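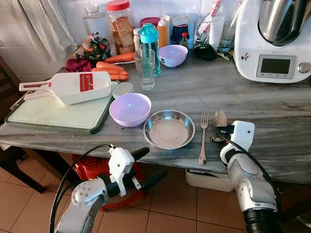 Florian Carré 在上一期图集下面留言:夹得住一把勺子,离收拾好一个厨房还差得远,中间那些步骤由谁来做,你们一直没有写清楚。他还问,统计里的“成功”按什么口径算,如果每次失败后都有人把东西摆回原位,这个数字对家里的使用者没有多大意义。

栏目 > 自动化 > 图集 > 厨房台面作业

分类:家务自动化 / 双臂操作 / 现场图集

更新:7/1/26

图集说明

本页收录 Collet 项目在 Ivville 的厨房作业记录,主题是机器目前能承担哪些家务,哪些还不能。内容以台面整理和餐具取放为主。前一期讨论的是车间上料,任务边界清楚,工件规格统一;厨房的情况相反,物品种类杂,材质跨度大,摆放没有规律。下文各条按工序编排,末尾回答 Carré 的两个问题。

图注

双臂在大理石纹台面前作业。右侧夹爪竖直夹持一把金属勺,勺头朝上;左侧夹爪悬在台面前沿下方,未接触物体。

台面前部的餐具有不锈钢圆盘、金属叉和淡紫色塑料碗,后方放满瓶罐,可供手臂进出的空隙有限。

作业条目

一、勺与叉的夹取

扁平金属餐具贴在硬质台面上时,可用的抓取高度只有几毫米。Sturnik 控制程序的做法是先让指尖轻触台面,建立高度基准,再沿柄部合拢。勺子有弧度,柄端通常略微翘起,比较容易夹;叉子如果齿尖朝下、柄部贴平,夹爪往往会把它推走。反光是另一个问题。抛光金属在深度图上会出现空洞,程序只能依靠轮廓和彩色图像补全,位置误差因此偏大。

夹起之后还要控制姿态。餐具竖直时,重力方向与指面平行,保持姿态靠的是摩擦力。夹持点离重心越远,转动越明显。需要把勺子放进杯子或沥水架时,最好在离开台面后重新测量一次勺头的朝向,再规划下放路径。

二、碗与盘

浅边圆盘的难点在盘沿。盘沿低,指尖要伸到下面才有支撑,从侧面硬夹容易滑脱。目前可行的办法是一只手臂按住盘的一侧,使另一侧微微抬起,另一只手臂再插入指尖。这套动作需要双臂配合,时间也长。塑料碗壁薄、有弹性,夹碗壁即可提起,但夹紧力过大时碗口变形,里面若有液体就会溢出。Sturnik 对空碗和盛有东西的碗采用两组力度参数,由操作员事先指定,自动判断的功能尚未启用。

三、透明物体

玻璃杯、透明瓶和透明盖子至今仍是识别失败的主要来源。透明杯后面如果还有别的容器,程序会把后者的颜色和边缘归到杯子上,估出的距离偏远,夹爪合拢时就可能碰倒杯子。塑料盖子放平后轮廓更弱,在浅色板面上几乎没有对比度。改变光照角度有帮助,可是家里的灯不会为机器调整位置,所以这项改进不计入正式结果。

四、刀片类器具

带刀片的擦丝器、切片器一律列为禁抓物。机械上夹取手柄并不困难,限制来自后续动作:清洗时需要刷到刀齿之间,擦干时抹布会挂在齿上,存放时刀口方向又必须固定。这几步都没有可靠方案。遇到此类器具,程序应绕行,并在任务清单里留下一条“待人工处理”。

五、蔬菜和织物

胡萝卜表面硬、形状接近锥体,单根夹取没有特别之处。成堆时先取最上面一根,其余几根会滚动,需要重新拍摄再定位。布料则完全不同。揉成一团的布没有稳定形状,夹起一角后,其余部分垂落的方式难以预测,叠放更谈不上。现阶段对布料只做一件事,把它提起并移到指定区域。

六、后排瓶罐

家里的台面很少清空。后排常年摆着水瓶、调料瓶和密封罐,前排的工作区只有一条。手臂要取后排物品,必须从上方越过前排,肘部还要避开旁边的电器。Hondivia 型手臂的工作范围能够到达后排,但在肘部受限时可用姿态很少,规划时间明显增加。高瓶子的瓶颈适合夹取,重心却在下方,移动时会摆动,放下时瓶底先有一侧着地。挤压瓶还有一个麻烦,夹在瓶身中段会把内容物挤出来。

测试结果

Ivville 这一轮共做了 600 次单件取放,判定成功 504 次,成功率 84%。未成功的 96 次里,有 87 次机器自行检测到异常并停住,剩下 9 次继续执行了后面的动作,要到人工复核时才发现。后一类数量少,在家庭环境里的风险却最高,例如机器以为杯子已经放稳,接着去推旁边的盘子。

成功的判定条件为:物品离开台面,到达目标区域,松开后保持静止,周围其他物品没有倾倒。取放途中发生滑动但最终到位的,也计为成功。平均单件用时 14 秒,人做同样的动作通常快得多,所以本项目不把速度作为现阶段的指标。

对两个问题的答复

关于口径。Carré 说得对,上一期没有写明复位方式。单件取放测试中,失败后由操作员把物品摆回台面,再开始下一次,因此 84% 反映的是单步能力。连续任务不能直接套用这个数字。按各步相互独立粗略推算,连续十步全部成功的概率不到两成。真实情况可能更差,前一步留下的偏差会带到后一步;也可能好一些,机器停住后若能重试,部分失败可以挽回。两种影响各占多少,现有数据不足以判断。

关于中间步骤。目前的分工如下:餐具取放和空碗归位由机器执行;布料移位由机器执行,折叠由人完成;刀片类器具、盛有热液体的容器和通电厨房电器由人处理;透明物体由机器尝试,操作员在旁确认。换算成家务,机器能做的是饭后收拾中的一段,前后仍需要人衔接。

车间那边的结论可以作个对照。同样的手臂在固定工位上搬运规格统一的零件,无需识别品种,也无需判断能不能碰,难度主要集中在节拍。厨房台面的节拍很宽松,困难都在判断上。把车间程序移到厨房,能够保留的只有运动控制和碰撞检测。

待办

补做不设人工复位的连续任务测试,单独列出重试后的成功次数。
透明容器单独成组,不再与不透明容器合并统计。
指尖软垫磨损后摩擦力下降,需要记录更换时间。
Sturnik 的禁抓清单增加开盖密封罐。

相关图集

Collet 项目:车间上料工位与料框定位
Hondivia 手臂的肘部避障设置
餐具沥水架的三种摆放方式对比
Sturnik 程序异常停机记录的读法
布料移位:从一角提起时的路径选择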